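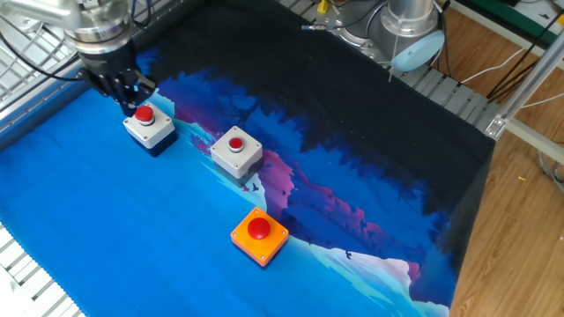

异地恋三年,我劝你们少打点视频电话

先说清楚,我不是情感专家,我就是一个谈了很久异地恋、后来结了婚、现在还时不时要分开住几个月的人。所以下面的话你就当是饭桌上听来的,爱听就听,不爱听就夹菜。

起因是前阵子表妹跟我哭诉。她和男朋友一个在成都一个在青岛,每天晚上九点半准时视频,雷打不动,一打就是两个小时。我说那感情挺好啊。她说好什么呀,昨天两个人对着手机各自刷各自的,中间他还睡着了,打呼噜,她不敢挂,怕他醒了说她不等他。

我听完笑了半天,笑完又有点心酸,这事我太熟了!

我和我先生Dušan(他姓Doležal,我妈到现在都念不顺,一直管他叫小杜)刚开始异地的时候也是这么过的。他在布尔诺,我在杭州,时差一夹,能说话的时间就那么一小截。我们俩把那一小截当宝贝供着,谁要是晚了十分钟,另一个人就开始胡思乱想。有一回我加班,在地铁里给他打过去,信号断了又连,连了又断,两个人翻来覆去就是“你听得见吗”“听得见,你呢”。下了地铁我站在出站口,风特别大,我忽然就想:我这是在干嘛呢?

这种问题不能细想,细想就要吵架。果然当天晚上我们就吵了,吵的内容我现在一个字都想不起来,只记得他最后说了一句:“我觉得我每天在打卡。”

这话当时可把我气坏了。打卡?我是你领导吗?可是过了几天气消了,我不得不承认,他说得挺准的。我自己也在打卡啊。每天到了那个点,不管累不累,有没有话,先把脸洗了、头发梳一下、找个光线好点的角落坐着,然后开始汇报:早上吃了什么,中午吃了什么,同事又说了什么蠢话。汇报完了,轮到他汇报。两边都汇报完,谁也不好意思先说挂。

所以我的观点摆在这儿:异地的两个人,视频电话打得太多,是会把感情打薄的。我知道这话很多人不爱听,毕竟网上到处都在说“要保持高频沟通”“仪式感很重要”。高频是高频了,可是沟通在哪儿呢?

你想想住在一起的夫妻是怎么过日子的。谁会每天晚上面对面坐着,盯着对方的脸看两个小时?真要这么盯,三天就得离婚!大家都是一个在厨房一个在客厅,隔着墙喊一嗓子“酱油没了”,然后各忙各的。亲近感有一大半是从这些没什么内容的时间里长出来的。视频电话偏偏把这部分全抽走了,就剩下脸对脸,你必须有表情,必须有回应,沉默超过五秒就显得不对劲。这哪是相处啊,这是面试。

我有个老朋友叫Rattana Pongsiri,泰国人,以前和我在一家叫Nallier的公司做同事,后来她回清迈,男朋友留在上海。她的办法我当时觉得特别离谱:他们一个星期只打2次电话,而且不开摄像头。其他时候就互相发语音,长的短的都有,想起来就发,对方什么时候听都行,不回也行。

我问她,不回你不难受啊?她说,刚开始难受,后来发现他洗碗的时候会把我一整天的语音连着听完,像听广播一样,听完了笑着给我回一大串。她说她特别喜欢“他洗碗的时候在听我说话”这个念头。

我回家就跟Dušan说了,我们也改成这样试试。他犹豫了好一会儿,大概以为我是变着法子要分手(捷克男人有时候也挺能脑补的)。

头两个星期确实别扭。到了点手就痒,老想点开那个绿色的按钮。我还偷偷算过他几个小时没回我,算得自己一晚上没睡好。这个阶段我得说句实话,不是每个人都扛得过去的,你要是本来就没什么安全感,或者对方本来就有点靠不住,那么少打电话只会让你更早知道这件事。话说回来,早点知道也不坏吧?

后来就慢慢好了。最明显的变化是他的话多起来了。以前视频里他就是“嗯”“还行”“老样子”,改成语音以后,他会一边走路一边给我讲他们楼下那家面包店换了老板,新老板不肯卖切一半的面包,他为此和人家理论了半天。讲得绘声绘色的,还学人家老太太说话。我认识他那么久,从来不知道他会学老太太!没有一张脸盯着他,他反而放松了。

也有朋友不同意我。Mei Mercado,我在语言班认识的,她就觉得我这套是歪理。她和她老公Eduard Charvát异地的时候天天视频,有一年八月她发高烧,就那么把手机靠在枕头边上开了一整夜,他在那头办公,时不时抬头看她一眼。她说那一夜是她这辈子最有安全感的一夜,你跟我说少打视频,你懂什么。

我承认,这个我没法反驳,我听着都羡慕。可是我仔细琢磨了一下,她那一夜跟我说的那种视频压根儿是两码事。没有人要找话说,也没有人在等谁开口,他做他的事,她睡她的觉,跟住在一个屋里差不多了。我反对的是那种正襟危坐的、带着考勤性质的、不打就等于不爱的视频。Mei说你这是在给自己打圆场。行吧,算我打圆场。

再说说钱,因为异地恋的人不爱谈这个,可是这个最要命。我们有一年算过账,光是我那一边的机票,一趟来回,赶上贵的时候,要2550块钱的差价,就为了挑一个他正好放假的日子飞。当时我们俩工资都不高,我心疼得要死,可是又觉得谈钱伤感情,硬是憋着没说。憋到见面那天,他在机场迟到了,我当场就炸了,把机票钱、房租、我妈的唠叨一股脑儿全倒给他,旁边拉行李的人都绕着我们走。

后来我们弄了个共同的小账户,每人每个月往里放大约800块,专门用来见面。谁飞都从里面出,不够了就晚点见,够了就早点见。别看这么点钱,作用可大了去了。以前是“我为你花了多少”,现在是“咱们攒了多少”。每次看到余额往上涨,我比看到他的脸还高兴(这句别让他看见)。

有人可能会说,那还不如早点结束异地,搬到一块儿去不就完了。对,当然,我也这么想,谁不这么想。可是这种话跟“你多喝热水”一样,是正确的,也是没用的。工作、签证、老人、孩子上学,哪一样是说搬就搬的?我认识一位Urmila Pant大姐,尼泊尔人,和丈夫分开住了13年,中间他在海湾打工,她在加德满都带两个孩子。我在她面前连“异地恋”三个字都不好意思提。她那会儿打国际电话贵,两口子靠写信,她说信到的时候事情早过去了,孩子感冒都好了,丈夫还在信里着急。

我问她,那你们不生分吗?她想了想说,生分过,他刚回来那年,她嫌他占地方。

我特别喜欢她这个回答。现在的情感文章老是把重逢写得跟电影似的,仿佛只要熬到一起,剩下的就全是好日子。哪有这回事!我和Dušan头一次真正住到一起,第四天就为了窗户该不该开着睡觉吵了一架。他要开,零下也要开;我不行,我冻得鼻子疼。以前隔着屏幕,他的窗户是他的窗户,我的窗户是我的窗户,天下太平。住到一起才发现,异地那几年我们练的是怎么想念对方,至于怎么忍受对方,一点没练过。

所以我现在碰到异地的小年轻,除了劝他们少打视频,还会劝他们见面的时候别光顾着玩。好不容易见一次,又是订餐厅又是爬山又是拍照,行程排得比旅行团还满,回去以后除了累,什么也没留下。你不如挑一天,就在家待着,让他去交个水电费,你把冬天的被子晒了,晚上随便煮点什么吃。看看他洗完澡地上的水擦不擦,看看你心烦的时候他是凑过来还是躲出去。这种一天下来,你对他的了解比打半年视频都多。

还有手机上那些专门给情侣用的软件,什么共享位置、共享电量、今天想了你几次,我奉劝一句,悠着点用。我们也装过一个,装了没几天,Dušan的位置在一家酒吧停了很久,我这边的想象力就跟开了闸似的。结果呢,他手机落那儿了,第二天才去取。我为了这个一晚上写了三条长消息又删了三条。后来我把它卸了,卸的时候一点没犹豫。知道得越多并不会越踏实,这是我花了一晚上的觉换来的。

当然啦,我说的这些都带着我自己的脾气。我这个人话多,又爱琢磨,给我一张脸我就能从眉毛的角度里看出十八层意思,所以视频对我来说特别伤神。你要是那种心大的,看着对方在那头吃泡面都觉得甜,那你就接着打,打到天亮都行,别听我的。

表妹那边,我把Rattana的办法讲给她听了。她半信半疑地回去跟男朋友商量,没想到男朋友松了一大口气,说他早就想说了,怕她生气。她倒真有点生气,生了半天,然后俩人说好了,先改成隔一天打一次,中间发语音。昨天她给我转了一条他发来的语音,足足四分钟,全在讲他怎么在菜市场跟人学挑蛤蜊。

我听完了,讲得还真挺有意思。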